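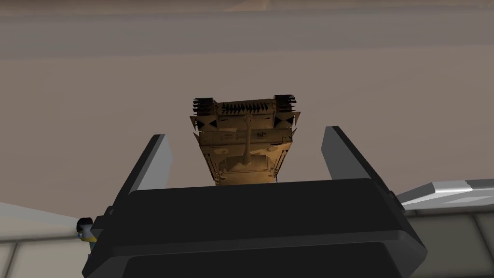 Prestwood toy library app 'will pay for itself', says council. Ratepayers may want to see the sums

Fri 29 May

Prestwood council has promised that handing its toy and hobby library to a private booking platform will save money, bring in new families and keep every item on the shelves. It has released four pages to back that up, and one of them is a cover.

Under the plan, which goes on public exhibition next week, the library's counters at Jibrin Street and in Furley would stop taking walk-in loans. Members would reserve jigsaws, model kits, ride-ons and board games through an app run by Inemer, then collect them from lockers using a code sent to their phone. The counter at Jibrin Street would stay open two mornings a week for "complex enquiries", a term the paper leaves undefined. Furley's would close.

Membership is now free for anyone with a council library card. It would become $6 a month for each household, with a concession rate "to be determined".

The case for the change rests heavily on one number. The council says the library has 763 active members and that the app would lift this to 816 within its first year. That is a gain of 53 households, from a service that will have started charging for something it used to give away. The paper doesn't say how many existing members are expected to leave once the fee comes in, or whether the forecast allows for any leaving at all.

Asked how the forecast was reached, a council spokesperson said it was "based on modelling provided by the platform partner". In other words, the company that stands to run the service worked out how popular the service would be. The spokesperson said the modelling was commercial in confidence and wouldn't be released during the exhibition period.

Inemer said in a written statement that families "increasingly expect a seamless digital borrowing experience". It did not respond to questions about whether it had run a toy library before. Its website lists bookings for tennis courts, community halls and caravan storage.

There is also the matter of what "active" means. The current borrowing rules treat a member as active if they've taken something out in the past 12 months. The exhibition paper uses the word for anyone who has "engaged with the platform", and a footnote says this can include opening the app. On that measure a parent who downloads it, sees the fee and deletes it could be counted as a success.
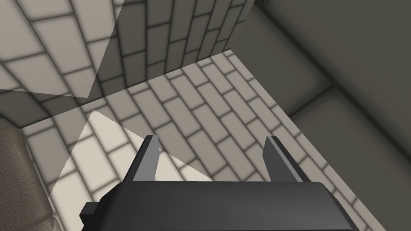
The council says a decision on the library's future will be made in August.

Supporters of the proposal do have a point about the way things run at present. The catalogue is kept on a spreadsheet that can't be searched from home, popular items are booked out by phone, and the waiting list for the larger train sets is a clipboard. Borrowers who work standard hours have been asking for a Saturday afternoon session for years. Lockers would let them pick up a game on the way home, and for plenty of households that would be worth a few dollars.

But nothing in the paper explains why better hours and a searchable catalogue have to arrive with a monthly fee and a closed counter. The neighbouring option, adding the toys to the catalogue already used for the council's books and DVDs, gets a single paragraph. It is dismissed as "not aligned with the innovation pathway". No costing is attached.

The lockers raise questions of their own. The plan allows for a single bank at each site, with the biggest compartment described as suitable for "items up to the size of a standard carry-on suitcase". Anyone who has carted home a play kitchen or a water table will see the trouble. The paper says oversized items will be "transitioned", and the spokesperson couldn't say whether that meant moved, sold or thrown out.

More than 300 items fall into the oversized group, according to the library's own stock list. They include most of the outdoor equipment, which is what many people join for over summer, when a backyard set is too dear to buy for a couple of months' use.

Then there's the checking. At the moment each toy is looked over at the counter when it comes back, and puzzles are counted by piece. Model kits and battle sets, with their small and easily lost parts, are checked against a card in the lid. Under the new arrangement borrowers would confirm in the app that everything was present, and the next borrower would report anything missing. The council calls this "peer-led quality assurance". Parents of toddlers may call it finding the loose screw first.

On safety, the paper says the new process will meet "all relevant obligations". It doesn't list them. It says damaged items will be pulled from circulation "promptly", with no figure given for how promptly, and it names no position responsible for doing so.

The savings are just as thinly drawn. The council says the new model will be "cost neutral by year two", a claim that has to cover the locker hire, the platform licence, power, insurance and replacement stock. None of those is priced. Even if the membership target were met in full and each household paid the top rate every month, income from fees would come to a bit under $59,000 a year before a single concession was granted. Whether that is a lot or a little depends on the licence fee, and the licence fee is confidential.

Staff have been told there will be no forced redundancies. The counter roles would be "reimagined", with details to follow after the vote.

Submissions can be lodged online or in writing at the Jibrin Street branch. Printed copies of the proposal are available at Furley on request, during counter hours. An information session is planned, although a date and venue hadn't been set when this item was filed, and the council couldn't confirm whether Inemer would send anyone along to take questions.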